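SINK SIDE, RACK SIDE: dishes in a small kitchen
Renato Ojeda, speaker notes, evening session
(28 min incl. questions. water on the lectern. do NOT read these out word for word like last time)

OPEN
Hi, Renato. I teach the home basics class, this is the dishes one. Thanks Fouzia for the room and for moving the chairs.
Ask: who had a fight over the dishwasher this month? Wait for hands. Don't comment on couples who look at each other.
Say what's in the talk: the sink, the rack, the door, the bottom, the top, the bits that go wrong. Then unloading, which gets four minutes and deserves ten.
Not selling anything. The Dullton drying mat on the table is mine, pass it round, I want it back.

1. START AT THE SINK
Most of the mess is before the machine. Dishes land wherever there's space. Counter, stove, top of the microwave.
One landing spot. Sink side, always the same side. Pick the side the dishwasher is on, so you're not walking across with a dripping bowl.
If you have one basin: rack inside the basin, half or all of it. The flat grid kind, not the tall two story kind. Things drip where drips belong.
Objection you will get: "then I can't use the sink." Yes you can, lift the rack out. It takes one hand. If yours takes two hands it's too big.
Scrape. Don't rinse until it shines. Scrape into the trash or compost, quick look, in it goes.
Exceptions, go slow here people write these down:
 - egg
 - oatmeal left overnight
 - anything with rice stuck on it (Masaru's rice pot story, keep it SHORT)
 - burned cheese. soak. don't put in and hope
Lipstick on glasses, wipe with a finger. Moving on.

2. THE DOOR
Open door = furniture you'll bang your shins on. In a small kitchen it blocks the walkway. So plan who stands where.
Stand to one side, the sink side. Not in front. In front you bend over the door and your back pays.
Two people: one at the sink handing, one at the rack placing. One. Not both placing. This is where fights start. Sachiko's rule, the one who places gets the say, and the other one doesn't re-do it after. She swears by it, 7 years.
Kids: knives never point up while the door is open. Full stop, no joke here.
Don't lean on the door or put a full stockpot on it. Hinges. Angus has replaced enough of them, ask him at the break what a hinge set costs.

3. BOTTOM RACK
Big stuff. Plates, pans, cutting boards if plastic.
Plates face the middle. On most machines the spray comes from the middle underneath so faces go that way. Check your own, look at the arm, spin it by hand.
One plate per slot. One!! Two in a slot and the inside one comes out the way it went in.
Dinner plates at the back or the sides, small plates in front. Otherwise they shade each other.
Pans: tilted face down. Never flat on top of plates like a hat.
Cutting boards along the outside edge, NOT in front by the door, they can block the soap. Come back to this.
Wood doesn't go in. Wooden spoons either. People will argue. Let them argue for one minute then move. My grandmother's spoon from Benítez went in once and split right down, hold it up. (bring spoon)
Silverware: mix it. Spoons hug each other, so fork spoon fork. Handles down for forks and spoons, handles up for knives.

4. TOP RACK
Cups, glasses, small bowls, the lids.
Between the tines, not over them. A glass over a tine rattles and chips at the rim.
Tilt anything with a hollow bottom. Mugs with that dip underneath, you know the ones, hold a little pond and then pour it on your sock.
Rack height: a lot of people don't know theirs moves. Clips or levers on the side. Show of hands again. Somebody is going to go home and find theirs tonight.
Light plastic, wedge it or it flips over and fills up. Container lids same thing.
Wine glasses: by hand if you love them.

5. SOAP
Dry the dispenser cup before you fill it. Wet cup, powder cakes, lid sticks.
Close the little lid til it clicks.
Now the cutting board. Lid has to swing or slide open mid cycle. Board or cookie sheet parked in front of it, it can't, and the soap is sitting there at the end. "My machine is broken." No it's the cookie sheet. Angus gets this call all the time.
Pods: in the cup. Not thrown in the bottom with the silverware.
Rinse aid, yes if you have hard water. Brand, don't care, stop asking me about Zikari.
Smell: filter. Bottom, twist, lift, rinse with an old toothbrush. When did you last do it? Silence. Every time, silence.

BREAK 3 min. Fouzia has the cookies. Don't let it run to 7.

6. ONE KITCHEN, THE PICTURE
Put it up, leave it up, stop talking for a few secs and let them look at it. Lights down if Masaru is near the switch.
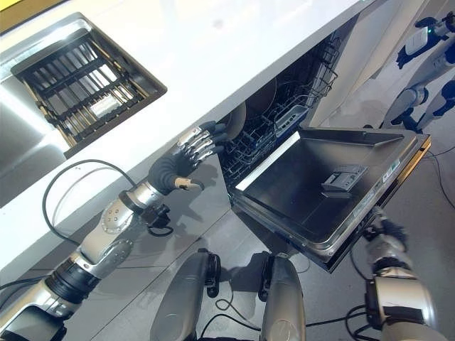
Duluth, December

White counter, steel sink on the left, dishwasher open right below. This is the layout I've been going on about. Hardly any distance from basin to rack.

Rack is in the basin, the flat grid kind from part 1. Black one. Doesn't take up any counter.

Door all the way down. Ask them: where would you put your feet? Somebody will say in front. Wait. Somebody else will say the sink side. Good.

Two plates in there standing on edge, the beige one and another one farther in. Standing up, own slots, that's the habit I want. Ask which way they'd face them in their own machine. Don't give the answer for this one, I can't see the spray arm.

Point at the dispenser on the inside of the door. Small lid. Ask where a tall cookie sheet would cause trouble. Ties back to part 5, if they get it there skip the next slide.

Gray plastic clip on the upper rack. Not saying what it does on this one. Go home and look at yours, some of them are for cups and some of them let you shift things.

Cabinet panel comes up close on the right of the opening. In a kitchen like that the second person can only stand on one side or at the end of the door. Draw it on the board, stick figures ok.

Exercise, if time: "you have a soup pot, 3 bowls, a colander and a lasagna dish. What goes first?" Biggest first. Lasagna dish, on its side if it fits without stopping the arm, then pot, then fill round them. People want to start with the bowls bcause they're easy. Starting with the easy ones is how the pot ends up in the sink till morning.

7. UNLOADING
Bottom first. Top drips on bottom, so empty the bottom before you pull the top out. Biggest thing in the whole talk, say it twice.
Wait if you can. Crack the door after the cycle, let the steam go, fifteen minutes. Plates dry themselves. Plastic never does, towel on the shoulder.
Stack on the counter by cupboard, then put away by cupboard. Less opening and closing. All the bowls, then all the plates.
Plates should live within an arm of the machine. If yours live across the room swap them with the stuff you never use (fondue set).
Clean or dirty? Magnet, sign, whatever. Sachiko puts a lemon on the counter when it's clean. We use a clothespin. Ririer makes a flip sign one, fine, same as the clothespin.
Morning beats evening for unloading, in my house. Kettle on, empty the bottom while it boils. Done before the coffee. Evening people disagree, ok.

8. QUESTIONS I ALWAYS GET
Run it half full? If it smells, yes. Otherwise wait a day, there's usually a rinse setting.
Does the order really matter that much? Try it one week and see how many plates you wash twice.
My husband / roommate / mother re-loads after me. See Sachiko's rule. Not a counselor.
Cast iron? No. No no.
Nonstick? Check the bottom of the pan, mine says by hand so by hand.
Foggy glasses. Two kinds. Vinegar wipes it off = minerals. Doesn't wipe off = scratched glass, it stays that way, sorry.
Is it ok to put the sponge in. Top rack, sure.
What about the drying rack once you've got a machine, do I still need one. I kept mine. Knives, wood, the one good pan. Flat one in the sink and it's out of the way.

CLOSE
Handout by the door, 500 printed becuase Masaru hit the wrong key, so take a few, give them to your neighbors.
Next month is fridges. Bring a picture of your worst shelf.
Get the mat back. Get the spoon back.
Chairs go against the wall, Fouzia needs the room at 9.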